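We use cookies to improve your experience on this site. By continuing to browse you accept our cookie policy. Accept / Manage settings

24/04/2023
Posted by Sarla Dhillon

Wash trials, plaid cotton, continued

Picking up from the January entry. The question is still the same one: why the blue in the Stilau sheeting loses depth on the crossing stripes before it loses any on the squares, and whether the finishing bath has anything to do with it. Wiremu thinks it does. I am less sure after this round.

Samples were cut from the same roll as before, warp direction marked with a single line of red thread at the top left corner. Hemmed on all sides this time. The raw-edged pieces in January frayed badly enough that the shrinkage figures were useless, and I have struck them from the table. Anyone who copied them out should do the same.

Conditions: household drum machine, cotton program, 115 minutes from door lock to door release. Spin set to 600 for the first group and left there for all repeats. Detergent was the Uvau powder without brightener, dosed by weight. No softener. Ballast was plain white cotton of similar weight to the samples. Line drying indoors, out of direct sun, pegged along the hem only.

Water hardness was checked at the tap before each session. It drifted upward slightly during the second group, which I put down to the work on the street main. I would not expect it to matter for color, but it may matter for hand feel, so it is recorded against each wash in the log.

Shrinkage first, as it is the simpler part. Nearly all of it happens in the first wash. After the third the lengthwise measurement stops moving by more than I can read off the steel rule. Widthwise it recovers a little when the piece is pulled flat while damp, then relaxes again overnight. Measurements are therefore taken the following morning and not at unpegging. Wiremu measured two of his pieces at unpegging, and those are marked in the log with a W and should be left out of any average.

Color is harder. By eye, under the north window, the royal blue squares look unchanged through the whole run. The lighter blue goes slightly gray. The narrow stripes are where the change is, and mostly where white runs next to navy: the white picks up a faint cast after the first wash and holds it.

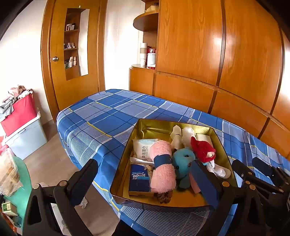

The cast does not come out with further washing in plain water. It does come out, in part, with a long cold soak, which suggests loose dye sitting on the surface and not anything bound to the fiber. I ran a rub test on a dry piece and a damp piece to check. Dry rub left nothing on the cloth. Damp rub left a clear blue mark from the navy yarn and almost none from the royal blue.

So the navy yarn is the source. According to the mill sheet it was dyed in a separate lot and came through Trevaskis, while the other yarns were dyed together at Stedska. The lot number given for the navy is 1553. I have asked for the rinse record for that lot and have not had it yet. If the final rinse was shortened, that would account for most of what we are seeing, and the finishing bath could be dropped from the list.

Wiremu's argument for the finish is as follows, and I am writing it down properly so that it gets a fair test. The softening agent goes on warm. Warm liquor lifts whatever loose dye is present and moves it along the yarn before drying. The white stripes are the first place it would show. On this view the navy could be perfectly well rinsed by normal standards and still mark its neighbors. He points to the unwashed control, where there is already a trace of blue along one side of the white. I looked at it under the loupe and the trace is there -- very weak, and on one side only.

One side only is interesting. If the dye moved during finishing I would expect it to follow the direction the cloth traveled through the rollers, and we know that from the selvage marks. If it moved in storage, while rolled, I would expect it wherever the layers touched. I have not yet compared the two. The roll is still on the rack, and the outer turns should be kept as they are until this is done. Please do not cut from the outside.

Seam behavior, for completeness. The fitted corners were sewn with the usual overlock and hold well. There is slight puckering where elastic meets the corner seam, worse after tumble drying. One piece went through the dryer by mistake at the end of the first group. I have kept it in a separate bag and labeled it, as it may be of use later, but it is not part of this trial.

Pilling: very little. Some at the foot end of the full-size piece, which is the one that has been in use on a bed between washes. None on the small samples.

Cost note. The remaining budget line for this work is 3200, which covers outside color measurement for one set of pieces and not two. I would sooner spend it on the unfinished cloth, if the mill will send some, than on a repeat of what we already have.

To do:
- chase rinse record, navy lot
- request a short length of unfinished cloth from the same weaving
- compare the blue trace on the control with the travel direction
- damp rub test on yarn taken straight from the cone
- new gray scale card, the old one is yellowed
- Wiremu to repeat the two W pieces, measured next morning

The cold soak is running again overnight with a fresh piece, no agitation, lid on. Next reading goes on the following page.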